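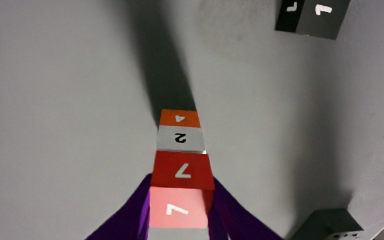 Wouldn't you be better off pricing one arm first and adding the other next year, a reader asked under the first draft of this page, because the quote for two made their manager close the laptop. Fair question. Short answer: price both, buy in whichever order you can. The table, the power and the floor space get decided by the second arm, and you pay for those up front whether you like it or not.

So. How to budget a two-arm tabletop station for small stacking and handling work. Written from the Gelaldale lab side, in between other things.

Before you ask for quotes

Write down the task. One sentence. "Stack small cubes and unstack them again" is a task. "Research manipulation" is not, and a sales rep will happily sell you anything against it. Then write down the biggest part, the heaviest part, and how high things go. Height bites people. A stack needs clearance above it for the fingers and the wrist and whatever is bolted to the wrist.

Tape the layout on a floor or a spare table at full size. Cardboard for the bases. Swing a broom handle where the elbow will go. Looks silly, takes a lunch break.

Step 1. The arms

Get reach, payload and cable exit side in writing. Kesex quoted us the bare arm, and the controller was a separate line two pages later. Ask every vendor the same thing: what do I still have to buy before it moves? Put the answer in the same row of the spreadsheet as the arm.

Lead time goes in too. Ours was 26 weeks from signed PO. If your money has to be spent by July then count backwards now, not in May.

Step 2. Grippers and fingers

Treat the gripper and the fingers as seperate lines. The gripper is a purchase, the fingers are a consumable. They crack, they wear at the tips, somebody drives them into the table. We carry $300 a year for finger material and it gets used.

Drunik will sell you finished fingers in any color. Nice, slow to arrive. If you have a printer, print your own and pay them for the mounting plate only. Pick a color that's nothing like your parts or your table, your vision person will thank you.
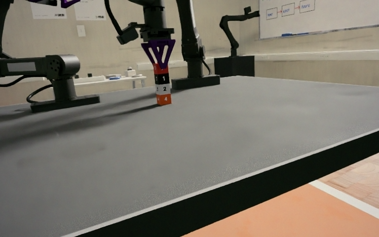 Cube stack under the purple gripper, with the other arm at left.

Step 3. Table

Not the place to save. Arms shove a light table around when they stop hard. Things to check before ordering:

Top is matte. Gloss gives you glare and glare gives you bad camera days.
Enough thickness to bolt or clamp the bases.
Room behind for cables. Leave slack for every joint, then more.
Access on at least one long side for a human with a part in their hand.
It fits through the door. Yes, measure.

Leave open table between the bases. Everyone wants to fill it with fixtures. Don't, thats your working area, and an arm with no room to set something down is an expensive lamp.

Step 4. Simulation time

Budget it as a real line, with hours. Build the station in sim before the PO goes out, with table size, both bases, finger shape and the wall behind. You'll catch reach problems while they're still free. Include the view from the wrist, tabletop edges especially, because that's where the fingers run out of table and you find out how close you can set a part down.

One warning. Sim models from vendors are often missing the cables and the mounting hardware. Add rough boxes for them. Ugly is fine.
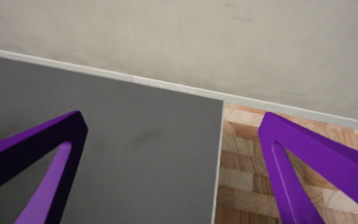
Step 5. The stuff that never makes the quote

Emergency stop, wired where you can reach it from a chair. Network switch. Power on its own circuit, so call facilities early. Spare cables. Shipping, and a liftgate if you don't have a dock. Training days. Test parts: cheap cubes, marked so you can tell them apart and see which way up they are on camera.

Spare fingers: 2 sets on the shelf before day one.

Order of buying, if the money comes in pieces

First piece: table, power, one arm, one gripper, the sim work. Second piece: the other arm and its gripper, same model, same firmware if they'll hold it for you. Get the price of the second arm fixed in the first quote, with an expiry date you can live with. Kesex agreed to that when we asked. Ask in writing.

Spreadsheet columns we use: item, vendor, price, lead time, needed before what, who signs. Sort by "needed before what" and the PO order falls out of it.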